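Bench notebook / Old desktops
Last updated: Aug 22, 2023

Corness tower, side off, cables to sort

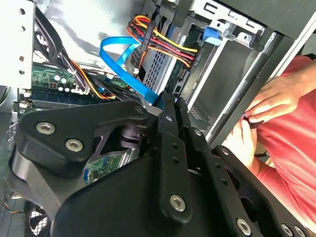

Corness with the side off. Blue SATA cable doing its big loop, power harness above it.

Right, back on the Corness, the one that's been sitting under the bench since February with a sticky note saying "tidy me". I'd forgotten how crowded it is in there! The red, yellow, orange and black wires all come fanning across the top to the drive, and there's one black plastic clip gathering the lot, so whoever had it before us did at least make a start.

Plan is to leave the drive plugged in and work on the slack. The blue data cable is miles too long for where it's going (I measured the spare one in the drawer at 304 mm and that would do nicely, the other is 400 and no better than what we've got). Ewan Hinds reckons I should tuck the loop behind the drive cage and leave it at that. Maybe. I don't like it pressed up against the mesh, that's where the air wants to go.

The black bundle coming down by the perforated bracket is the bit I'm putting off. There are thin coloured wires mixed in with it and I want to know where each one ends up before I start pulling at anything. Going to label them with masking tape first, like we did on the Brundell, which took an entire afternoon but saved us later on.

Job number is 3406, please use that on the tape and not 311, which is the Yule machine (my fault, I wrote it on the wrong tray).

To do: find the short cable ties, ask Sornergate if they still have blanking plates, dust the drive bays.

Recent entries
Brundell: labelling the front panel wires
Yule: tray mix-up and parts list
Sornergate order, what came and what didn't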